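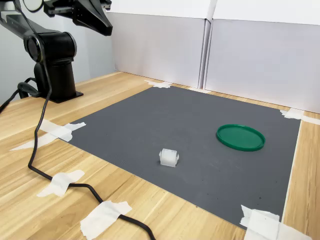
Gray mat on a light wooden tabletop, corners held down with white masking tape. The cable is taped too.

Mats, tape and tabletops: what we learned since September

Bulilgate Bench Notes, November 14, 2024

Most of the mail that came in after the last issue was about surfaces. Readers wanted to know how to keep a mat flat on a wooden table without screwing or gluing anything to the wood, and what to do with a cable that has to cross the same table. We had planned a longer piece on storage racks for this issue. That will run next time.

We don't own most of our tables. The light wood tops came with the lease and have to go back in decent shape, which rules out screws, contact cement and anything that needs to be scraped off. That leaves clamps, weights, non-slip liner and tape. We have used all of them at one time or another, and for a mat that stays in one place for a few weeks we keep going back to masking tape.

Picking the mat

A dark gray mat with a fine texture is the one we would buy again. Small parts show up well against it, especially pale plastic and bare metal. Black screws are harder to find, so if you work with a lot of those, get something lighter. We had a green one with a printed grid for a while and took it off the table after a month. The lines made it hard to see thin wire.

Texture matters more than thickness. A smooth mat lets round things roll, and it shows a shine under overhead lights that gets tiring in the afternoon. A very coarse one fills with dust and filings, and you end up cleaning it with a toothbrush. Look for something in between.

The Lò mats we ordered in September arrived rolled. Everyone who has bought a rolled mat knows the problem: the ends lift. Unroll it, turn it over so the curl faces the table, and put weight on both ends overnight. Books are fine. Two nights is better if the delivery sat in a cold hallway. If you tape a mat down while it still wants to roll up, the tape will lose by the next morning.

Leave bare wood on every side. We like a good margin at the front, enough for a notebook, and room at the sides for the tape to grab. A mat that runs right out to the table edge has nowhere to stick, and sleeves catch on it.

Taping the corners

Wipe the wood first with a dry cloth, then with a slightly damp one, and let it dry. Do the same with the edge of the mat. New mats often have a powdery feel and tape does not like it.

Tape one back corner, then pull the mat gently toward the opposite front corner and tape that. Then do the other two. Going around the table in order tends to push a ripple into the last corner, and you will be lifting tape to fix it.

Lay each strip across the corner with more of it on the wood than on the mat. A short piece is enough at the back, where no one leans. At the sides, use a longer strip and run it well out onto the table. If a corner still lifts, put a second strip over the first and carry it farther out. It looks untidy, but it holds better than one very wide piece, and you can replace the top strip by itself when it gets dirty.

Press the tape down with something firm. We use the back of a spoon.

Which tape

We tried three kinds. The plain white masking tape from Zirkent is what we settled on. It tears by hand, you can write on it, and it came off our tops cleanly after 6 weeks. The stronger cloth tape held longer but left a gray line of adhesive on one table that took most of a morning to remove. Clear packing tape was the worst. You can't see where it starts, it splits when you pull it up, and it was curling at the ends within days.

White is also easy to see. When a strip begins to lift or pick up lint, you notice it from across the room and can change it before someone's cuff does it for you.

Cables on the table

A cable that crosses a work surface should be taped in more than one place. Let it lie in easy curves and tape it where it already wants to be. Do not pull it straight. A tight cable lifts its own tape, and any tug on it goes directly to the plug.

Keep it off the mat if you can. Bring it forward or sideways over the bare wood, with a short strip wherever it changes direction and a larger piece close to the edge of the table where it goes over. That last piece gets most of the wear. Pinch the tape down along both sides of the cable so it makes a small tunnel. It will wrinkle, and wrinkles do no harm as long as the flat parts on either side are stuck.

Two cables can share a strip if they are about the same thickness. With a thick one and a thin one, tape them separately. Leave a loose loop near whatever the cable is plugged into -- a hand's width is plenty.

Tape over a cable is for tabletops only. On the floor, use a proper cable cover, available from the front desk. Please don't tape across the walkway between the window tables, even for an hour.

Taking it up again

Pull slowly, and pull back over the tape at a low angle instead of straight up. Old masking tape that has gone brittle comes off better after a little warmth from a hair dryer on its low setting. Keep the dryer moving and away from the mat. If there is residue, rub it with a clean piece of the same tape, sticky side down, before you reach for any cleaner.

Change the tape every 6 weeks even if it looks fine. Write the date on the strip in pencil when you put it down. In September we found strips from the spring on one of the back tables, and it took two people and a plastic scraper to get them off.

Do not cut tape on the tabletop. Several of the light tops already have thin knife lines in them, always next to a mat, where someone trimmed a strip in place. Tear it, or cut it over a scrap of cardboard.

What we are ordering

A new box of Zirkent masking tape is on the shelf by the sink. Take a roll to your table and bring back what is left. We have also asked for a quote on replacement mats from Flirnov, who sell them flat in a carton and not rolled. They cost more to ship. If the sample is any good we will put it on a table in the main room and report on it here.

The order form is number 747 in the rack by the front desk. Measure the table before you fill it in, and take off the margin on all four sides. Last time we got two mats that were the right size for the tabletop and therefore too big to use. They are now under the drill press -- cut down, and doing fine.

Offcuts from those mats are in the drawer marked Soft. They are good under a vise or a jar of brushes. Help yourself.

Still open

Two readers asked whether low-tack painter's tape would do the same job. We haven't tested it on the light tops and would like to hear from anyone who has. Tell us how long it stayed down and what kind of mat it was holding. Notes can go in the box at the desk or by reply to this newsletter.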